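**Ticket 2917: Hanging station, pick from the stand stops and waits for a person**
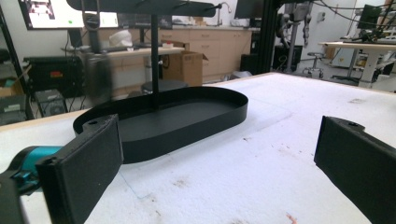

Gripper at the black stand, white table.

**Opened by:** Oleksandra Ivanyshyn, packing support
**Site:** Skarngate
**Status:** open, waiting for Mikar
**Date:** September 2, 2021

**Problem**

The Dankwa cell picks a hanging part from the bar and puts it in the tray. When the part is still swinging, the cell gives message 400 ("target not stable") and stops. Then a person must come, hold the part with a hand, and press Continue. Before the cell was installed in April, one person did this whole job and it did not matter if the part was swinging, you just catch it.

**What I tried**

1. Restarted the cell controller. Same message after a few picks.
2. Changed the wait time before the pick from 600 ms to 2000 ms. The message comes less often, but the line is now slower and the parts collect at the Skokuvov feeder.
3. Put the wait time back to 600 ms, because the evening shift asked me.
4. Checked the screws of the finger pads on the cell. They are tight.
5. Moved the stand a little farther from the table edge. I saw no difference.

**Comment, Bernadette Nic Giolla (shift lead)**

Please add to the ticket what this does to the people. The plan said that one operator can look after both cells. In practice my operator walks between them all the shift, only to stop a part from swinging. She told me that she was less tired when she did the hanging herself. I also have two people who were moved to labeling and who ask me every week if they come back. I need to give them an answer.

**Reply, Oleksandra Ivanyshyn**

Added, thank you. I agree that the plan for one operator should wait until this is solved. I sent the log to Mikar with these questions:

- Can the cell check again by itself after message 400, and call a person only after the third time?
- Can the wait be different for light and heavy parts?
- Is there a softer hook, or some small stop behind the part?

**Update**

Mikar answered only the first question. It is possible, but they must change the program remotely and we have to stop the cell for this. I proposed the break between shifts. Bernadette will confirm the time with the evening lead.

Until then: two operators, one at each cell. Please do not change the wait time without writing it in this ticket.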